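Redholm textile drop-off moves to Pretonon Hall

Tue 27 October

Redholm residents who bring worn household textiles for recycling will have to use a different door from next week. The town is moving its drop-off point from the Pistero parking lot to the ground floor of Pretonon Hall, where it will be open on weekdays from 9 to noon.

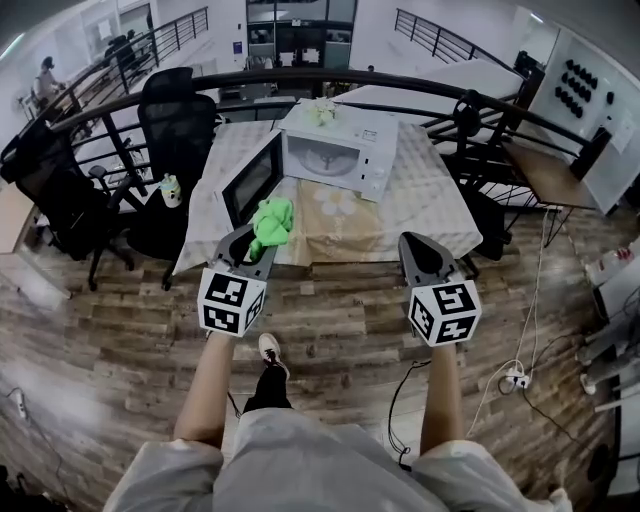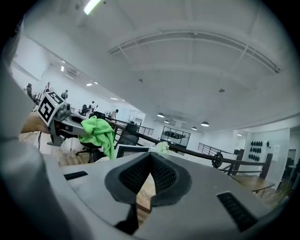 A green cloth at a covered table, first picture.

The town accepts towels, sheets, curtains, tablecloths and cleaning cloths, even with holes or stains. Items must be dry and packed in closed bags. Pillows, comforters and rugs are still not accepted and should go to the transfer station on Patrício Road.

Households can leave up to 10 bags per visit at no charge. Businesses pay $12 a bag and need to call the public works office first.

The Pistero site opened in July and took in 106 bags in its first month. Rain got into the outdoor bins several times after that, and wet loads had to be thrown out.

The old bins will be removed on Friday. Bags left in the parking lot after that will be treated as dumping.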